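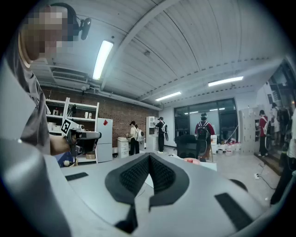 A reader has written to ask whether the August entry on the 121 bus was too hard on the new timetable, given that the old one had not been kept to for years. The reader holds that a bus which is printed as hourly and comes hourly is better than a bus which is printed as half-hourly and comes when it can. The point is a fair one, and it deserves a fuller response than was possible in the comments.

## Background

The 121 runs between Ballmont and the Wutetti ferry landing. Under the former timetable it left Ballmont every 30 minutes on weekdays until early evening. Under the present one it leaves once an hour, and the last departure from the landing has been moved forward. Skodura, the company that operates the line, posted notice of the change at both ends of the route and at the larger stops between them. No notice was posted at the cemetery stop, where the writer boards.

The August entry stated that the trip to the landing now takes 70 minutes. That figure included the wait at the transfer on Mill Road. Passengers who board in Ballmont and remain seated will complete the trip in less time, and the entry should have said so. It has been corrected.

## On the matter of reliability

The reader is right that the former timetable was unreliable. The writer has used the line since moving to Ballmont and does not recall a winter in which the 7:40 could be trusted. Regular passengers came to treat the printed times as a general indication of intent. One learned to leave the house early and to bring something to read.

Since the change, the morning departures have been markedly better. On most days the bus has arrived within five minutes of the posted time, and on several it was early, a separate problem for anyone still crossing the road. The operator should be given credit for this improvement, and the August entry gave none.

It remains the view of this blog, however, that the cost of missing a bus must be considered along with the chance of its being late. A late bus on the old schedule meant a cold quarter of an hour. A missed bus on the new schedule means an hour, and there is no shelter at the cemetery stop. For passengers connecting with the ferry, it can mean the loss of the afternoon.

## The evening service

No reader has yet defended the evening service, and the writer does not propose to do so. The last bus from the landing now departs 18 minutes before the final ferry arrives. Passengers from that ferry must walk up to the main road or arrange a ride. Those who know of it may wait at Lü, the noodle shop opposite the ticket office, which keeps its front room open until nine and does not object to a person who orders only tea. The dumplings are recommended all the same.

A later departure would resolve the difficulty. A letter to that effect was sent to Skodura in August, and a form reply was received. Further correspondence will be reported if it contains anything of use.

## Fares

Several questions about the ten-ride card were also received. The card is still valid on the 121. It is sold at the Ballmont newsstand and by the driver, although drivers prefer exact change. Cards bought before the new timetable took effect do not need to be exchanged.

Comments on this entry will remain open through the end of the month. Readers who board at stops beyond Mill Road are particularly invited to report their arrival times, as the writer seldom travels that far on weekdays.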